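Subject: Re: Kollico hand-held gripper kit, anyone tried one?
Date: July 4, 2019
To: gripper-users list

> Hi all,
>
> We're a small shop and we do mostly pick-and-place for other people's benches. Until now we've taught everything with the pendant, and I'm sick of it. I saw that Sikamar has started selling the Kollico hand-held kit with a trial period. Before I ask for money I'd like to hear from anybody who has had one in their hands for more than an afternoon.
>
> Things I'd like to know:
>
> - Is it too heavy for a full session?
> - How bad is the setup?
> - Do the recordings open in anything except their own software?
> - Does it hold up in rooms that aren't a tidy lab?
>
> We'd be using it in customers' rooms, with customers in them, so the last one matters most to me.

Oh, I can help with this one! We've had the trial kit for 60 days and I've been waiting for somebody to ask.

Taking your questions more or less in order.

**Weight.** It's a big thing to look at, and I expected to hate it. But the balance is good and the load sits over your wrist, so I stopped thinking about it after the first couple of sessions. I'd still swap people out. We do 7 minutes on, then hand it over, and the recordings stay steady that way. When we let one person go for half an hour, the last stretch was all wobble and we threw it out. My hands are small and I wish the grip came in a second size (I've written to them and got a friendly reply, no promise).

**Setup.** Much better than the manual makes it sound! The manual is a mess, by the way. Skip chapter 2 completely, it describes an older charger. What you really need is the one-page sheet glued inside the lid of the case. Charge it, pair it, do the slow figure-eight in the air until it beeps, open and close the jaws all the way two times, and you're recording. The figure-eight has to be slow. I mean really slow, like you're stirring paint. If you rush it you get a beep anyway and then your tracks drift, and you won't find out till you get back to the office. Ask me how I know.

**Files.** You can export everything. There's a plain table of positions and jaw widths plus ordinary video, and the two share a clock. We pull them into Nestetti and it took one short script to get there. I'm glad to put the script on the list if people want it. Their own viewer is fine for a quick look but it gets slow once a folder is large. Ours has 166 recordings in it now and I go get coffee while it loads.

**Real rooms.** This is where I got excited, because we also tried the Tesfamariam unit last September and it couldn't cope with anything but a bare bench. It lost its place whenever somebody walked by. The Kollico has been so much better about that. Furniture, cables, people standing right next to you, it keeps going. Plain white walls are still its weak spot, so I like to have something with a pattern in view: brick, tile, a bookshelf, whatever the room has. Curtains are okay as long as they aren't moving.

Do tell the people in the room what you're doing before you start, and get a yes from each of them. The camera sees wide, a lot wider than you'd guess from holding it. We blur faces before anything gets passed along, and that step isn't in the kit, so plan time for it. 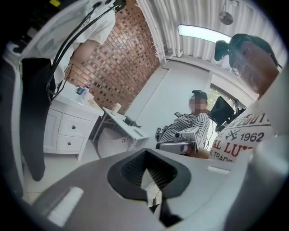

Can you rent the kit for longer before buying it? Sikamar will extend the trial one month at a time, and they take what you've paid off the price if you keep it.

A few gripes so you don't think I've lost my head over this thing. The case latch is cheap and ours already sticks. The charger has a light that means either "full" or "fault" depending on how fast it blinks, and I can't tell the two apart. Support answers quickly but only by email. And the spare jaw pads ought to be in the box, not on a separate order form.

Even so, I asked for ours to be made permanent this week. Teaching a new pick used to eat a whole morning with the pendant, and now I do it before lunch with time left over to check it. I actually like that part of the job again.

If you go ahead with the trial, order the second battery right away, they ship it from a different warehouse and ours took ages.

Let us know what you decide!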